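Home Files Issues Wiki History Raw

# Plornari parcel notes

Hello, and thanks for opening the README! I keep this folder for everything to do with how I sort outgoing and incoming parcels at home. It began as a text file on my desktop with no headings, and a few people asked for a copy, so I tidied it up (a bit) and put it here.

Last proper edit: 9 Aug 2023

## What's in the folder

- `parcels.csv` – one row per parcel, 400 rows at the moment
- `wrapping.md` – my grumbles about paper, tape and labels
- `crates/` – pictures of loaded crates, plus a few notes on stacking
- `old/` – the first attempt, kept because I still pinch bits from it

The columns in `parcels.csv` are size, wrapping, label position, crate and remarks. Size is just small, medium or large, going by eye. I did try measuring everything in February and gave up after 90 rows, so you'll find a `length_mm` column that goes blank quite suddenly. Sorry! I'll either finish it or delete it.

## How I load a crate

I use open plastic crates with a lip you can get your fingers under. Tall thin parcels go in first, up against a side wall, and they can lean a little as long as something is holding them there. Small boxes go next to each other so they prop one another up. Big flat ones I leave till last, lying down, with the label facing up so I can read it without digging.

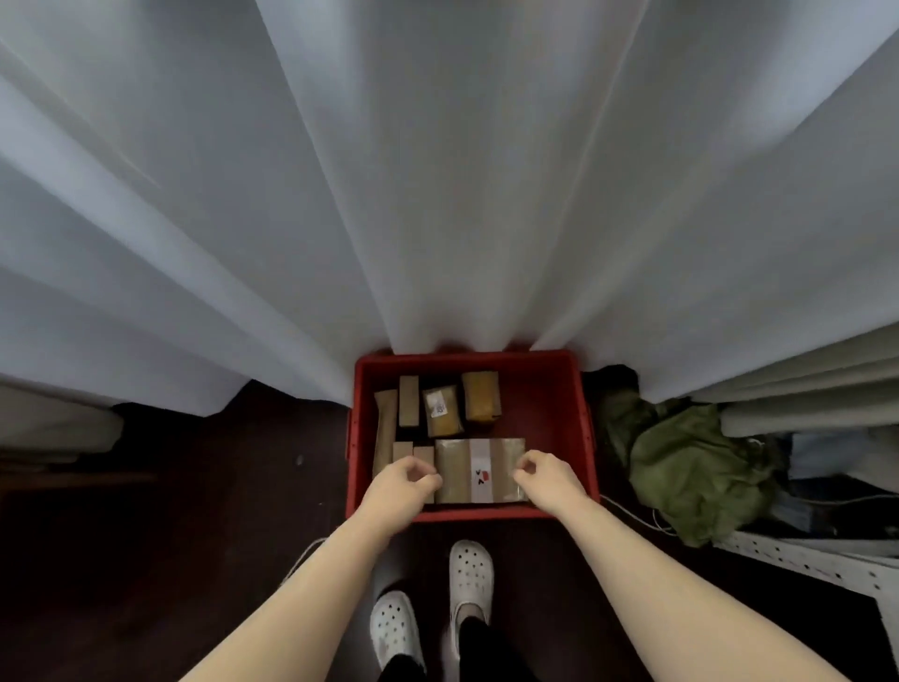

Brown paper is the easiest thing to work with and also the easiest to muddle, especially when you've got several parcels much the same size. My fix is boring: a white label on the top face, every time, even if there's already one on the side. Anything in shiny tape gets `glossy` in the remarks column, as it slides about when I carry the crate and I like to know beforehand.

I call my two sorting rounds Burkine (small stuff) and Narkar (everything else). The names mean nothing, they were the labels on two old folders and they stuck. If you see `B` or `N` in the crate column, that's all it is.

## Known problems

- Rows 200 to 300 were typed up late at night and the spelling is dreadful
- Padded envelopes are down as `paper` in some places and `mailer` in others
- The Ingvarsson sheet in `old/` uses a different column order, so don't paste it straight in

## Using it

Copy whatever you like. If you spot a mistake, open an issue and give me the row number, please!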